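Ticket: Drifting retention times, anion column, IC system 2
Opened by: Kiri Treloar
Assigned to: Rhys Rakena
Site: Kilport water lab
Opened: October 5, 2023
Status: Closed

Problem as reported

Nitrate and sulfate are eluting earlier with each injection on IC system 2. Chloride has moved less. Sulfate has lost almost 3 minutes since the column was installed in April and now runs into the tail of the phosphate peak in the Hebden borehole samples. The check standard fails on sulfate. Fluoride is unaffected apart from a slightly wider water dip.

Column: Pellumon anion, with matching guard. Eluent: carbonate/bicarbonate, made by hand. Suppressed conductivity detection.

Initial checks (Kiri Treloar)

Backpressure on first reading 1,493 psi, stable, no pulsing.
Flow checked by timed collection into a weighed vial. Within tolerance.
Column oven at setpoint.
Background conductivity higher than the value on the column test sheet.
Injection count since installation: 846.

Comment, Rhys Rakena

Early sulfate with chloride nearly in place can be strong eluent or lost capacity. Please make fresh eluent from new stock before touching the column. Check the date on the carbonate concentrate and who diluted it. Run two blanks, then the check standard in duplicate.

Comment, Kiri Treloar

Fresh eluent made and degassed. Background conductivity dropped to the test sheet value. Sulfate recovered part of the lost time but is still early. Old concentrate was diluted by Ashton Doolan according to the log, and the volume written down is correct, so the error may be in the stock itself. Bottle discarded.

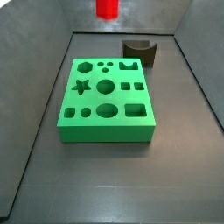 Step 1. Bypass the guard

Guard removed and a union fitted in its place. Sulfate retention changed only by the amount expected for the lost guard volume. Pressure fell slightly. Guard is not the main cause. Refitted.

Step 2. Look for contamination on the column

Rawiri Rutherford confirmed that the Hebden samples were going on after filtration only, with no cartridge cleanup. These carry humic material and some iron. Both will hold on the resin and take up exchange sites.

Step 3. Clean

Column disconnected from the suppressor and outlet run to waste. Flow direction reversed and rate halved. Sequence used:

Water, to clear eluent
Oxalic acid, for iron
Water
Concentrated eluent with acetonitrile, for organics
Water
Working eluent until baseline is flat

Effluent was pale yellow during the organic step – clear by the end. Do not go directly from the acid to the carbonate.

Step 4. Retest

Column returned to normal direction and the suppressor reconnected. Sulfate is resolved from phosphate to baseline in the standard and in a spiked Hebden sample. Check standard passes in duplicate. Retention is still a little short of the original test sheet, so the windows in the method were updated.

Follow-up

Lorraine Doolan to order Kevby cleanup cartridges for all borehole samples.
Spare guard to be fitted before the next Hebden batch.
Carbonate stock to be relabeled with the weighed mass as well as the volume.

Closed by Rhys Rakena. Reopen under the same ticket if sulfate moves outside the new window.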